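Foro del club de robótica > Proyectos de curso > Pinzas de mano, tarea del cajón

nerea_vallier
5 de mayo
Buenas, abro hilo pq en el grupo de mensajes se pierde todo. Somos los del proyecto de demostraciones con pinzas de mano, el de enseñar a un brazo a abrir un cajón, sacar lo que hay y cerrar. Llevamos 110 demos grabadas y el modelo sigue haciendo cosas raras con el tirador. Va a buscarlo, se queda corto, cierra los dedos en el aire. Y repite. Alguien con experiencia en cajones transparentes??
El guion que seguimos: uno abre, el otro saca el objeto, el primero cierra. Dos pinzas, dos personas.

tuerca_m3
110 son pocas. Nosotros el año pasado con la tarea de los vasos no vimos nada decente hasta tener muchas más. Grabad más y luego hablamos.

Kiko_Stuta
No estoy de acuerdo con tuerca. Si las 110 son todas iguales da lo mismo tener 1117. ¿Variáis la posición del mueble o lo dejáis siempre en el mismo sitio? ¿Y el tirador de qué color es?

nerea_vallier
Lo movemos poco, la verdad. Un palmo a un lado, un palmo al otro. El tirador es gris, y el cajón también gris, translúcido. Sobre mesa blanca mate. Os pongo una captura de la cámara de la pinza, con el cajón de abajo abierto y la pieza naranja dentro. 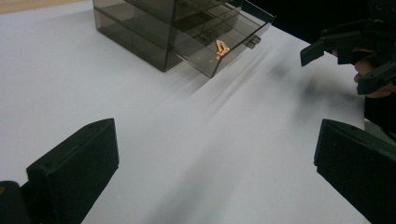 Lo que no sé es si meter más posiciones de golpe o ir poco a poco. Hay entrega en septiembre y no queremos tirar lo grabado. Gertraud (Ammann, la tutora) dice que primero limpiemos las malas y después decidamos. Tenemos marcadas como dudosas unas cuantas, sobre todo donde los dos entramos a la vez.

tuerca_m3
Vale, viendo eso retiro la mitad. Gris sobre gris, normal que le cueste. Pegadle una pegatina al tirador y a correr.

bivgate_marta
Noooo pegatinas no. Luego el dia de la demo alguien la quita o se despega y adiós. A mi equipo le pasó con una cinta verde y el modelo solo sabía buscar cinta verde. Además las bases dicen "objetos sin marcas añadidas", mirad el apartado de materiales.

tuerca_m3
Las bases dicen eso para la categoria libre, no para la de curso.

bivgate_marta
Para las dos. Apartado 2, segundo párrafo.

tuerca_m3
ok, lo acabo de leer. Para las dos. Mal redactado pero sí

Kiko_Stuta
A mí me preocupa más la luz que el color. Esas franjas en la mesa y la sombra de la otra pinza cambian en cada toma, y si todas las sesiones son a la misma hora el modelo se aprende las franjas. Grabad un bloque con persiana bajada y otro con persiana subida. 50 y 50 por ejemplo.

wilczynska_lab
Entro tarde. Otra cosa: el guion a dos manos os complica. Si el que va a sacar la pieza se acerca antes de que el cajón esté abierto del todo, el modelo no sabe quién espera a quién. Nosotros pusimos una pausa clara, contar hasta dos en voz alta, y mejoró bastante. Bastante no es perfecto eh

nerea_vallier
Lo de la pausa me gusta. Ahora entramos cuando nos parece, cada pareja a su manera. Y somos tres parejas turnándonos, imaginad.

Kiko_Stuta
Ahí tienes medio problema.

tuerca_m3
Yo haría una sola pareja para todo. Mismo gesto siempre.

wilczynska_lab
Y yo justo lo contrario, varias parejas pero con el mismo guion escrito. Con una sola pareja funciona en vuestra mesa y en ninguna otra.

tuerca_m3
Es que solo tiene que funcionar en su mesa, es un proyecto de curso

bivgate_marta
La final no es en su mesa, tuerca. Es en el pabellón.

nerea_vallier
Resumo lo que vamos a hacer, corregidme si digo burradas:
- sin pegatina
- repasar las dudosas y borrar donde entramos los dos a la vez
- 50 con persiana bajada, 50 subida, mueble girado en cada tanda
- pausa de dos antes de meter la segunda pinza
Las parejas las dejamos como están pero con hoja de guion pegada en la pared.

Kiko_Stuta
Gira también la pieza dentro del cajón. Y déjala alguna vez en el fondo, pegada a la pared, que es donde luego fallan los dedos.

bivgate_marta
+1 a lo de Kiko. Y guardad una copia de las que borréis, por si acaso. A nosotros nos las pidieron para la memoria y ya no estaban.

nerea_vallier
Apuntado. Entrenamos con lo nuevo y pego aquí las curvas, buenas o malas. Gracias!!

tuerca_m3
Sigo diciendo que son pocas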